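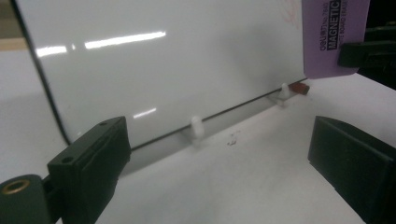 Red marker ghosting on a small dry-erase board, will not wipe off

Asked 19th February in Office and Study

I have a white dry-erase board that I use upright on a desk, resting on two plastic pegs. The surface is glossy and has a thin black edge. Blue and black markers wipe off completely with a dry magnetic eraser. Red does not. It leaves a faint pink shadow, mostly near the spot where the eraser is parked, and further passes with the eraser make no difference.

Details:
The board is a Doltora desk model, bought in November. The sticker on the back says 723, which I assume is the model number. I can't find a data sheet for it.
It is magnetic, so there is steel behind the coating. I don't know if the coating is enamel, melamine or painted steel.
Red marker is Turnico, bullet tip. The longest I have left writing on the board is 4 days.
Tried so far: dry eraser, dry paper towel, water on a paper towel. The water took off a little color and left streaks.

Two questions. What will remove the ghosting without taking off the gloss? And is the coating already damaged?

3 answers

Answer 1 (accepted)

Ghosting on a board that is still glossy is usually pigment left behind after the release agent in the ink has dried out. The eraser removes loose powder and nothing else. You need a solvent.

Use isopropyl alcohol, 50 percent or stronger. The 70 percent drugstore bottle is fine. Put it on a lint-free cloth, not directly on the board, and keep it off the black edge and away from anything glued on. Test a corner first. If the cloth picks up white, or the test patch dries dull, stop there. You have a painted surface and alcohol is too strong for it.

If the corner passes:
Wipe the ghosted area in one direction with light pressure.
Turn the cloth to a clean side and repeat until no more red transfers.
Wipe the whole board with a cloth dampened in plain water.
Dry it with a second cloth. Leave it for two minutes before writing.

Take the board off the pegs and lay it flat for this. Pushing sideways on an upright board resting on two pegs is a good way to put it on the floor.

Clean the eraser as well. A felt face loaded with red will put color back on the board every time you use it. Vacuum it or brush it outdoors. If it has peel-off layers, remove one.

As for damage: tilt the board under a ceiling light and look at the reflection. Sharp, even streaks of light mean the coating is intact. A reflection that turns fuzzy over the area where you write means the surface is worn, and it will ghost again whatever you clean it with.

Comment from the asker: Corner test was fine, cloth stayed clean. Red came off in three passes at 70 percent. Reflections look sharp everywhere. There is still a very slight tint in one place but only from an angle. Accepting this.

Comment: Do the remaining tint again after a day. The second treatment often gets it.

Answer 2

Go over the red with a fresh black dry-erase marker, then wipe it right away while the ink is wet. The solvent in the new ink lifts the old ink. Works on the boards at our Bedonton office every time. Costs nothing.

Comment: Works, but it uses up markers on a large area, and an old marker that is nearly dry makes it worse. Fine for one or two words.

Comment: Also check that the marker is really dry-erase. We had a permanent one in the tray for weeks.

Answer 3

Toothpaste or a melamine sponge. I've used both on my Amadi board and they take off anything.

Comment: Do not do this on a glossy board. Both are abrasives. They remove the stain along with some of the finish, and the next stain goes in deeper.

Comment from the author of this answer: Mine is pretty dull now, to be fair. It was old when I got it.

Related: Eraser magnet too weak to hold on a painted steel board. Green marker stains worse than red?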